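Mevden Handwriting Notes Collection

Last updated: July 2018
By Oda Wallin and Kanokwan Thongdee
4 min read

# Mevden Notes

Mevden Notes is a set of transcribed pages from ordinary paper notebooks: shopping lists, meeting notes, lecture notes, recipes, diary entries with the private parts removed. The release holds 3,699 pages from 569 notebooks. It was put together for people who study how adults write when they write for themselves.

The transcriptions are plain text. The page scans are kept in a separate archive and are sent out on request, under the same licence.

## What is in the folder

- `pages/` has one text file per page, UTF-8, Unix line endings
- `notebooks.csv` has one row per notebook
- `marks.csv` lists crossings-out, arrows, underlines and doodles
- `guide.txt` is the guide the transcribers worked from
- `CHANGES` is the list of changes between versions

File names are built from the notebook number and the page number, so `0412_017.txt` is page 17 of notebook 412. Blank pages keep their number but have no file. If you loop over the files and assume the numbers run without gaps, your script will fail on most notebooks.

## Columns in notebooks.csv

- `nb_id`: notebook number
- `ruling`: lined, squared, dotted, plain or mixed
- `size`: A4, A5, A6 or other
- `tool`: pencil, ballpoint, fountain pen, felt tip or mixed
- `hand`: left, right or not given
- `use`: the owner's own word for what the notebook was for
- `site`: Tautahi or Ramus

`use` has not been tidied. You will find "work", "Work", "wrok" and "for work mostly" in it. We tried grouping these in an earlier draft and disagreed about too many of them, so the column is now left as written.

## How the notebooks were collected

Owners brought their notebooks to one of two reading rooms, Tautahi or Ramus. They went through each page with a member of the team and marked anything they wanted left out. Those passages appear in the text as `[removed]`, whatever their length. A whole page that was taken out is treated as blank.

Notebooks went back to their owners after scanning. Each owner signed a consent form in English or Swedish, and copies of both blank forms are in the archive. Twelve months after signing, the option to withdraw ends for released pages. Before that, write to Kanokwan and give the notebook number.

## Transcription

Every page was typed twice by different people. Where the two versions differed, a third person decided. The rules are short:

1. Keep the spelling, even when it is plainly wrong.
2. Keep line breaks. Do not keep indents.
3. Type `{?}` for a word you cannot read, once per word.
4. Words squeezed in above a line go between carets.
5. Do not expand abbreviations.
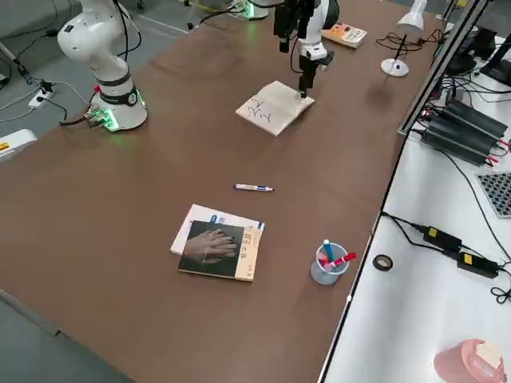
Rule 4 caused the most trouble. Some writers use the space above the line for second thoughts, others for translations, and a few run a second set of notes up there for weeks. The carets do not tell these apart. In 29 notebooks the upper text is longer than the lower text, and these have `dense` in the last column of `marks.csv`.

Sums and diagrams are replaced by `[sum]` and `[diagram]`. Music is replaced by `[music]`, including chord names when they stand over lyrics. The lyrics themselves are removed unless the owner wrote them.

## Known problems

- Notebooks 80 and 81 belong to the same person and overlap in content.
- Squared paper is over-represented at Ramus.
- Pencil pages have more `{?}` marks than ink pages. Part of this is faded pencil and part is the scanner settings we used at the start.
- Dates inside the notes were left alone, so day-first and month-first dates are mixed, sometimes on one page.
- Left-handed writers are few. Please do not use the set to compare hands.

## Checking your copy

The script `check.py` compares your files with the list in `CHANGES` and prints any that are missing. It needs Python 3 and nothing else. Javosus, the older viewer, opens the text files but drops the carets when it saves, so keep a clean copy if you use it.

## Licence and contact

The text may be used and shared for research and teaching with credit to Mevden Notes. Do not try to identify the writers. Corrections go to Oda, with the file name and the line. The next version is planned for October and will include the corrections received by then.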